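Endismont opens its kitchen storage showroom in Initdale

Initdale, Saturday, April 23, 2022

Endismont, the family-run maker of small storage for small kitchens, is delighted to announce that its first showroom is now open to visitors on the Pramwood estate in Initdale. After a good many years of selling by post and at county fairs, we finally have a door that people can walk through, and we could not be more pleased to hold it open for them.

The showroom has been fitted out as a run of ordinary kitchen counters, because that is where our customers tell us the trouble begins. The cereal comes out at breakfast and never quite goes back. The kitchen roll wanders. The chopping board leans against whatever will hold it up, and the dish you want for the butter is always underneath three others you don't. We have all lived with counters like that (one or two of us still do, if the truth be told) and we wanted a place where people could pull things open, put things down and see how it feels to have a bit of room again.

At the heart of the opening is the Ekwueme range, a new collection of counter-top drawer units designed to sit against the wall at the back of the worktop. The idea is a simple one that took us rather a long time to get right. The drawer slides out on metal rails, so it can carry proper crockery as well as teaspoons, and the top is left flat so that a plate of fruit or a few packets can live up there without getting in anybody's way. We tried out 50 trial drawers before we settled on the one we liked, and the early ones are still in use in our own staff kitchen, where they are looked after with great affection.

The Ekwueme range comes in two widths and is available from the showroom straight away, with postal orders to follow in October. The first batch is 1,000 units, and each one is checked by hand before it is wrapped. Matching chopping boards and canisters can be bought separately, and we are happy to put a set together for anyone who is moving house or buying a wedding present and would like a little help choosing.

Visitors are very welcome to bring the measurements of their own counter, or a rough sketch on the back of an envelope, and our staff will gladly mark out the space with tape so that you can see what fits before you spend a penny. There is tea, there is somewhere to sit down, and children may open and close the drawers as often as they like.

Endismont would like to thank its neighbours at Pramwood for putting up with the hammering over the winter, and the many customers whose letters helped to shape the new range. Press enquiries, and requests for samples on loan, should be made to the showroom desk in Initdale during opening hours.

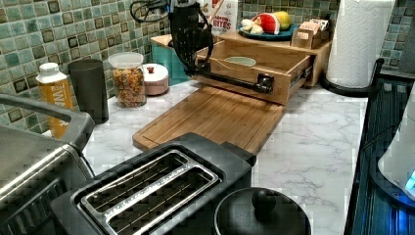

Can the drawer units be ordered by post before October?
Until October they are sold only from the Initdale showroom, and postal orders will begin that month.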